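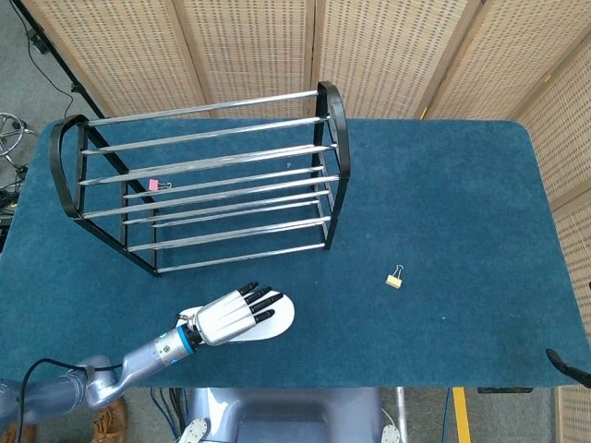 The Yellow One

The paper from Grarness said the hand could learn a clip from up to five tries. I had read that sentence so often I could say it in the shower. My job, for as long as the Lerum office kept paying me, was to find out if it was true anywhere besides Grarness.

So I had a shoe rack and a blue table. I had two binder clips, a pink one that lived on the rack and a yellow one that didn't yet. The task was called Olo, after nothing, and it went like this: reach, pinch the yellow clip, open it, put it on a rod next to the pink one, let go. A child could do it. A child would also get bored and wander off, and that was supposed to be our selling point.

"Is it thinking?" my sister asked. She had come by to borrow the car.

"It's a hand," I said.

"It looks like it's thinking."

Everyone says this. The palm goes flat over the cloth, the fingers point off somewhere, and people lower their voices. I used to do it too. Then I read the logs from Nagano, where a team had run the same method for most of December, and learned that the pause people liked so much was the controller waiting for a depth reading to settle. They put that in a footnote. The main text called it deliberation.

I gave her the keys and she stayed anyway.

"What counts as a success?" she asked.

Good question, and the one I had been chewing on all week. In the paper, a trial was a success if the clip was "in contact with the rod at the end of the episode." I had read that one in the shower too. Resting on it was contact. Leaning on it was contact. You could throw a clip at a shoe rack and, with some luck, publish.

I had written my own rule on a sticky note: closed on the rod, stays there when I tap the rack. By my rule we had 6 out of 39. By theirs we had a much better day.

"So use theirs," she said.

"Then I'd be them."

"You'd be finished, is what you'd be."

I started the next one. The arm moved out over the cloth toward the yellow clip, whose handles stuck up the way I always set them, because if I set it down any other way the fingers went for the wrong part. That wasn't in the paper either. I wondered how many people in how many rooms were putting the clip down just so, and not writing it down, and calling the result general.

"Turn it sideways," my sister said. "The clip. Just once."

"It'll miss."

"Well, then you'll have that."

I stopped the run, reached over and turned it. Then I opened a new column in the sheet, and for a while I couldn't decide what to call it.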